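[handheld-collect] Re: pads coming apart at the top seam

18 April 2019

On the pads question from the Ternwood group:

> We are seeing pad wear on our hand-held grippers much earlier than we
> planned for. The top seam lifts first and then the outer layer starts
> to come away. Do other sites replace at the first sign or run them
> until grip suffers? And do you throw out the episodes recorded with a
> worn pad, or keep them in the training set? We have 31 hours of table
> work on two grippers and would rather not lose any of it.

We had the same thing at Skotano, on the Erkitz pads. We went through one full set in November and have been logging pad changes since then. On our tables a set lasts about 20 hours of recording. Picking up mugs and boxes is easy on them. Anything where the fingers drag along the tabletop, like sliding a card to the edge, is what lifts the seam.

The state I would call "change it today" is the one below. Both pads have a raised line along the top, the right one has a small flap standing up near the corner, and there are crumbs on the wood under the left one. 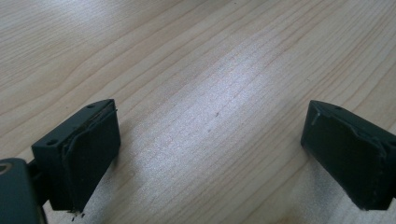

Photo: Skotano collection bench, wrist view, fingers open. Free to reuse on the list.

On replacing: we change both pads together even if only one looks bad. We tried changing one side and the new pad gripped harder than the old one, so thin objects turned in the fingers as they closed. Seven of the card episodes from that afternoon were no use.

On keeping the data: we keep it, with a tag. Every episode carries a pad set number and the hours on that set at the start. A lifted seam by itself has made no difference we could measure in the trained policy. We drop an episode only if the object slips and the person recording corrects for it in a way they would not with a good pad. In the last batch that was 17 episodes.

Loose crumbs are a separate matter. They show up in the wrist view, and I don't want the model picking up on them as a cue for anything. We now wipe the table between episodes and look at the pads whenever the task changes. It adds very little to a session.

The Wendt pads are softer and we have not run them long enough to say. If somebody has, please post hours and tasks, as hours alone don't tell you much. I'd also like to know if anyone has tried gluing the top edge back down. We haven't, mainly out of worry that the glue would leave a hard ridge.

I can send our log sheet to anyone who wants it. It is a plain text file with one line per pad change.

Skotano bench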